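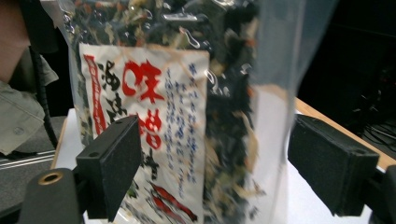 Seaweed miso soup mix in its clear bag, label on the inside.

Seaweed soup joins the Sarnell winter boxes

Sarnell – Dried seaweed miso soup is going into the winter food boxes this year, the Zulberg Pantry said this morning. First time the boxes have carried anything Japanese. A total of 3,294 bags are on order, and the first cartons are already at the packing room on Selvanayagam Street.

The boxes go out from October to households on the pantry's list. Up to now the soup slot has been canned tomato or canned chicken noodle, and both were heavy. Drivers complained. Stairs, mostly. A dried mix weighs next to nothing and keeps for months in a cupboard, so the pantry went looking for one last spring and tried several before settling on this.

The mix is mostly dark seaweed flakes with bits of dried vegetables in it, pale ones, green ones, some orange. It comes in a clear bag so people can see what they are getting. The paper label is in Japanese, with the name in big black and red characters, and the pantry is writing its own English sheet to go with it. Ingredients, allergens, how much water. The sheet was due last week and is now promised before the first boxes leave.

Households with a soy or shellfish allergy can ask for the tomato instead. Same form as last year, box at the bottom of the page. Anyone who already sent the form in does not need to send it agian.

Packing trial

A trial pack was held at Selvanayagam Street to settle how the bags should travel. On their own they slide around and get crushed under the rice, which is what happened to the dried noodles last year. The plan now is one bag to a light plastic tray, tray on top, lid of the box down over it. 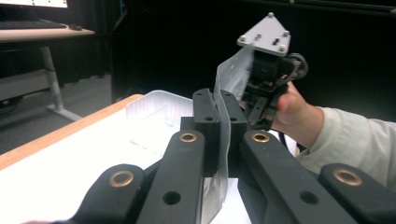

Thin frosted plastic held between gripper fingers.

The trays are coming from Rovus, a packaging supplier out on the county road. Rovus is sending 940 to begin with and the rest once the pantry says the size is right. That was still being argued over when this was written. A bag lying flat takes up more room than you would think, with the clear margin on it, and folding the margin under works but is slow. Folding it over the top covers the label. Some packers want a longer tray. The pantry would like to stay with the stock size, which is cheaper.

Two ways of loading were tried. Bag in first and tray into the box after, or tray set in the box and the bag dropped in last. The second was quicker by the pantry's own reckoning but the bags went in crooked, and it looks like the first way will win.

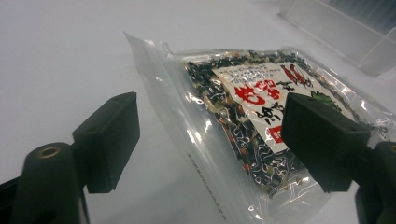
What households will get

Smaller households get 2 bags, households of four or more get 3. No limit on asking for the no-soy box. The rest of the box stays as it was – rice, oats, canned beans, cooking oil, tea – and fresh vegetables are still collected separately at the side door.

Preparing it is easy enough. Put a little of the mix in a bowl or pan, hot water on, leave it a few minutes. The seaweed swells a lot so go light the first time. Cooks at the pantry's lunch club filled half a pot with what they thought was a modest handful. It was eaten anyway, over rice.
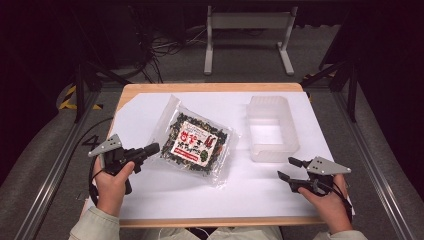 A seaweed bag and an open, empty container laid out on white paper.

Lunch club visitors can taste the soup from noon until it runs out, all through the month before the boxes start. Bring a mug if you have one, the hall is short.

Trays can be handed back with the empty box at the next delivery. Rinse first please. Cracked ones go in your own recycling, the pantry has no where to keep them.

Changes of address to the Zulberg Pantry desk, Selvanayagam Street, open until 4 p.m.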